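The arm that stopped answering the button

Selina Thaler had her hand on the stop button when the arm at Plurkthorpe came down on the rim of the picking bin. She pressed it. The arm carried on for two seconds, bent its own gripper bracket and then went still.

Nobody was hurt. Thaler, a technician, was standing outside the taped line.

The fault was traced to a relay in the stop circuit, which had been fitted in June when the cell was moved across the building. Its contacts were sticking. The monthly check had passed it 3 times, but each of those checks was done with the arm parked and little current in the line.

"We tested the button," says Konrad Hubmann, who runs the workshop. "We should have tested the stop."

Checks are now made with the arm moving at low speed, and the time to standstill is written in the log. Rosalie Haslinger, the safety engineer, also asked for a second relay, wired so that either one can cut the power. Picking began again after 200 trial stops.

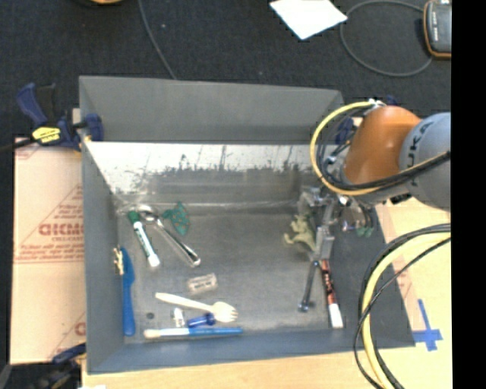

WORKSHOP SAFETY

The job itself is dull to watch. The arm reaches into a grey bin held by bar clamps and goes after small things that lie at odd angles: markers, a metal spoon, a wooden spork, a toy animal. Thaler still keeps to the far side of the line.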